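Sekton Humanoid Platform: Set-up Guide
Section 3. Preparing the Arms and Hands for First Motion
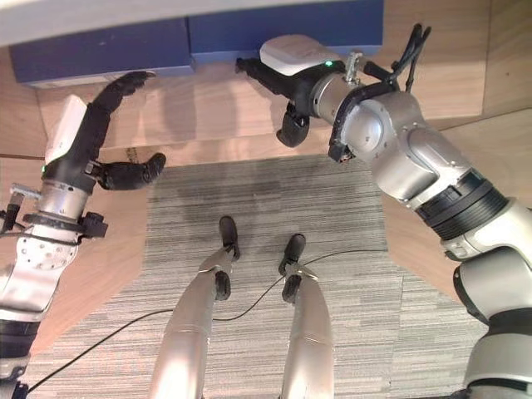
This section applies to units supplied with the two-arm kit and multi-fingered hands. Complete Section 2 (Unpacking and Standing the Unit) before you continue. The procedure takes two people. One stays at the emergency stop for the whole of steps 5 through 9.

3.1 Before you start

Clear a floor area that extends at least 3 m from the unit on all sides. Hard floors and short-pile carpet are both acceptable. Do not use deep-pile or loose rugs.

CAUTION: Cables on the floor can catch a foot joint. Secure or reroute any cable within the stepping area before enabling the legs.

3.2 Arm and hand checks

1. With the main switch off, move each arm by hand through its full range. Movement should be smooth. If a joint binds, stop and see 3.4.

2. Inspect the wrist cables on both arms. Each bundle needs enough slack to form an open loop when the wrist is fully bent. A tight bundle will pull on the connector and may cause the hand to drop out during motion.

3. Check that the white cover on the back of each hand is seated with no gap along its edge.

4. Tighten any loose wrist fasteners with the supplied driver. Do not use a power tool.

5. Turn on the main switch and wait 15 seconds. The wrist indicators come on amber, then change to green when the hand controllers have connected.

6. Open Umali on the control computer and select Arms > Hold. The joints lock in their current position.

7. Select Hands > Range Test. Each finger closes and opens in turn, followed by the thumb. Keep your own hands clear.

8. Raise both arms to the Ready position at 50 percent speed or lower.

9. Confirm that the head camera shows both hands and both feet. If a foot is out of view, adjust the head pitch and repeat this step.

NOTE: A green indicator confirms communication only — it does not mean that the hand has been calibrated. Calibration is covered in Section 4.

3.3 Saving the baseline

Select File > Save Baseline. Umali stores the joint offsets under the unit serial number. Keep a copy off the control computer.

3.4 Faults

Indicator stays amber: turn off the main switch, reseat the wrist connector and repeat from step 5.

Code 456 in Umali: a finger did not reach its end position. Check for an obstruction and run the range test again.

Joint binds when unpowered: do not force it. Contact Sekton service and quote the joint number on the packing sheet.

Revised May 23, 2019. Technical contact: Anoma Fakir.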